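# Is the Clavus hand-held gripper kit suitable for recording kitchen tasks?

**Posted by Kelemen Procurement Desk** in Kits and Services, April

Our department is reviewing the Clavus kit, offered by Flidudeo as a pair of hand-held grippers with a recording service. The intended task is sorting fruit onto a plate on an ordinary kitchen counter. The quotation covers 3,000 recorded attempts. We request advice on two points: whether the padded fingers are suited to small round fruit, and whether a patterned tablecloth should be avoided. 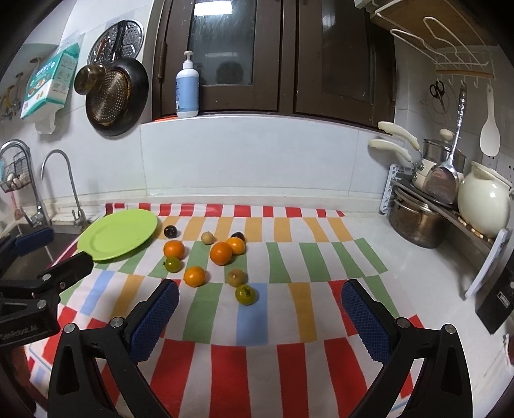 The quotation also lists a support plan, priced at 400 per month. The seller has not stated whether replacement pads are included. Comments from current users would be appreciated.

---

**Ploltach Lab Office**

Our office has used the kit for one term. The pads are adequate for mandarins and plums. Softer fruit requires a slower close, and operators should be trained on this point before any recording is counted toward the total.

We would not remove the tablecloth. If the finished system is expected to work in real homes, patterned surfaces belong in the recordings. A glossy plate deserves more attention — reflections from the rim gave our reviewers some difficulty, and we now check the lighting before each session.

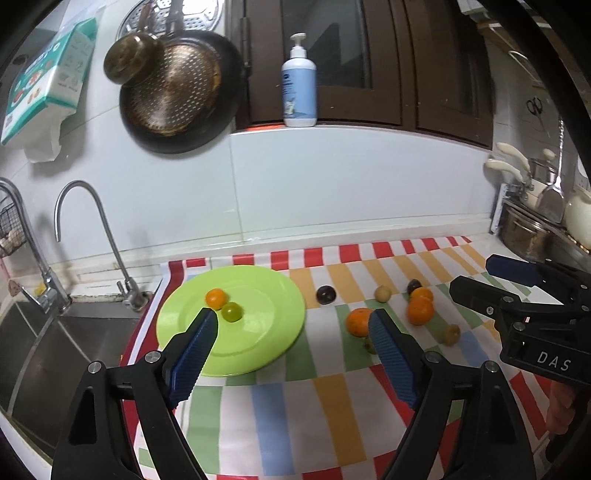 *2 min read · 411 views*

With regard to the support plan, pads were billed separately under our agreement. Please obtain the terms in writing. We also recommend asking how rejected attempts are handled, as ours were deducted from the quoted total until we objected.

---

**bench_user_north**

Agree on the pads. Price seems high to me. We skipped the support plan and had no trouble, but we only ran it for a few weeks.

---

**Kelemen Procurement Desk**

Thank you. We have asked Flidudeo to confirm the pad terms and its policy on rejected attempts.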